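31 May 2014 - workshop notebook, packing table

Continued from the page with the coffee stain. I write this one in the evening, so the handwriting in the paper copy is bad and I type it again in the morning.

Today's subject is still the bag contents for the Felholm trip, and where the things should lie on the table before they go in. Yae Ishida asked me to write also the parts that did not work well, so I do it.

**Table**

Cleaned with the mild soap, then dry cloth. There is a sticky place near the front corner from old tape. I scraped it with a plastic card and it is better, but I can still feel it with the finger. Please do not use the metal scraper on this wood, the strips get scratches and then fabric catches on them.

**Backpack**

The black one. When it stands up it falls over as soon as the front pocket is filled, so we agreed to keep it on its side for the loading. I prefer this anyway. The opening stays at table height and you do not need to lift the clothes over the edge. The zipper on the small pocket is slow at the curve - I rubbed some candle wax on it in January and it seems I must do it again.

Weight of the packed bag on the Rikus scale: 3429 g. The limit we gave ourselves is 3000 g, so we are too heavy. I think most of it is the clothing. The small things together were only 74 g on the same scale, but this was without the bottle and without the phone, so the number does not help much.

**Clothing**

I tried two ways to fold.

1. Flat fold, sleeves in, then in half. It looks nice on the table and becomes too wide for the bag. The print makes a stiff area which does not want to bend.
2. Roll from the bottom. Takes longer, but the roll goes in along the side of the bag and leaves a place for the bottle.

I will stay with the roll. One problem is that thick black cloth hides its own edges, and under the evening lamp I can not see which layer I hold. The print is then the best help: find the big digits first, turn them to the table, and start the roll from there. Yae says a light-colored thread on the hem would do the same. We can try it, there is white thread in the Kisport box.

**Small things**

Bottle: check the cap before anything else. Last time it was only half closed and I noticed it at the door.

Paper: I had the packing list on a loose sheet and it was soon under everything. Next time I will fix it to the wall with a clip.

Phone: goes in last, outer pocket, back side to the body. Until then it stays far from the bottle.

Phone, bottle and backpack in the first picture, the black cloth with the 247 in the second.
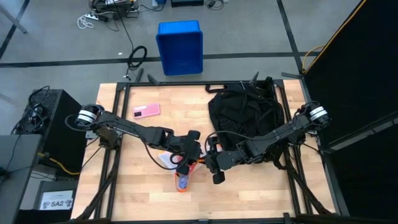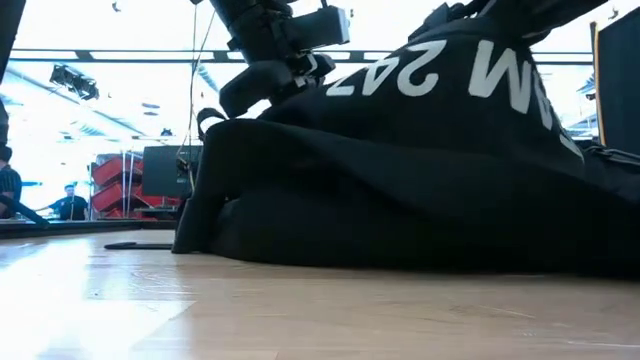 For the weight I see 2 possibilities. We take a thinner garment, or we leave the bottle empty and fill it after arrival. The second costs nothing, so I would start with this. Tarigan has sent a lighter bag also, but I did not open the parcel yet and I do not want to change the bag and the folding in the same test.

To do:

- wax on the small zipper
- light thread on the hem, ask Yae where exactly
- weigh the bottle empty and full, write both
- clip for the list
- new soap, the can is almost finished

The Rikus scale showed a different value when I put the bag more to the left side. I repeated it in the middle and kept that number. Maybe the feet of the scale are not even, to check with the level.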